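4.2 Small things on the floor

We had meant this part of the study to be about cupboards. The first round of visits, which we made in September, was planned around shelves, drawers and the top of the wardrobe, and the interview guide had a good long list of questions on each of them. The floor was down for one question near the end, and we only put it there so that people would have something easy to answer while we packed up our notebooks. It grew, visit by visit, into the part that our hosts most wanted to talk about, and we have tried in this section to give it the room they gave it.

The 79 households who kept a tidying diary for us wrote down 821 separate pick-ups of what we came to call small things, meaning anything that could be closed inside an adult's hand. Clothing, shoes and full-sized toys were coded elsewhere (see section 4.1). What is left is a wonderfully mixed bag: hair ties, bread tags, the caps of pens, one half of a press stud, shelf pegs, buttons, dried peas, and a great many bits of hard plastic that had clearly come off something, though the person writing could not always say what. We kept the diarists' own words wherever we could, and so the coding sheet has entries such as "doofer", "white bit" and "that clip again".

Colour came up far more often than we expected. People who lived with dark floorboards told us about lint and crumbs, and people with pale floors told us, with some feeling, about the pale things they only found with a bare foot. Light grey flooring with a wood-grain pattern was well liked among our households for being bright and forgiving of dust, but several diarists had noticed that it was also rather forgiving of everything else, and that a small white object could lie beside a white wall for quite some time before anyone bent down for it. Figure 6 has a white piece of this general sort, a little block with two dark oval holes near one end, over a pale grey floor with a few tiny white specks still on it.
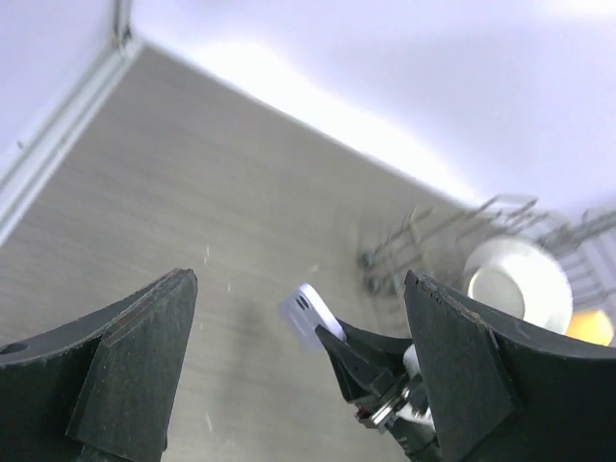
Figure 6. Small white block with two oval holes, pale grey wood-grain floor, white wall behind.

Nele Nijs told us that pieces with holes in them were the very last thing she would ever throw out, for the plain reason that a hole means a screw or a peg went through it once, and somewhere in the house there is a thing that is missing it. She had a jar for them on the windowsill above the sink. She said she had matched perhaps three pieces to their owners in all the years she had kept it, and that those three had given her more satisfaction than a whole spring clean, and she then went and fetched the jar so that we could have a proper look through it with her, which took up most of a very pleasant Saturday morning.

The jar turns out to be a common piece of household equipment, although it is not always a jar. We met a gravy boat, a row of margarine tubs, the drawer under the oven and a biscuit tin from Korska with the lid long gone. What these had in common was their place on the way between the floor and the bin. A small thing that is recognised goes home directly, and a small thing that is plainly rubbish goes in the rubbish, but the diaries are full of objects that were neither, and the container is where these went to wait. One diarist called it "the waiting room", and we liked this so much that we used it as a code.

How long things wait is harder to say. The diaries ran for 8 weeks, and most of what went into a waiting room in that time was still there when the diary closed. Households who had recently put together flat-packed furniture were the most careful keepers. A family in the Londwood units, who had built two Vastico bookcases over the winter, held on to every bit of plastic they swept up afterwards, and the father told us he would rather store 200 useless pieces than be short one good one when a shelf gave way.

We should also say a word about where on the floor the picking up was done. The diaries had a small sketch plan for each room, and diarists put a cross on it wherever they had bent down. The crosses gather along the walls much more thickly than they do in the middle of the rooms, and this was so in kitchens, hallways and bedrooms alike. Sweeping explains a good part of it, and feet probably explain the rest, as a thing that has been kicked will generally keep going until it meets a skirting board. Ramanauskas, in the earlier survey of laundry rooms, found the same pattern with pegs and buttons and put it down to the broom alone. Our diarists were quite firm that it was both, and we are inclined to take their word for it.

Contact the household study team through the project page | © The authors | Back to top

Comments (3)

margie_k: Lovely to see the drawer under the oven get a mention. Mine has been a waiting room since we moved in, and I couldn't tell you what half of it belongs to.

Tobyn: Did you ask anyone about magnets? My mum runs one along the skirting board before she vacuums. No good for the plastic bits, of course, but she's never short of a screw.

PeasAndPegs: We have the light grey floor too and I can vouch for the bare foot part. Is the sketch plan sheet available anywhere? I'd like to try it with my Year 5s and their classroom.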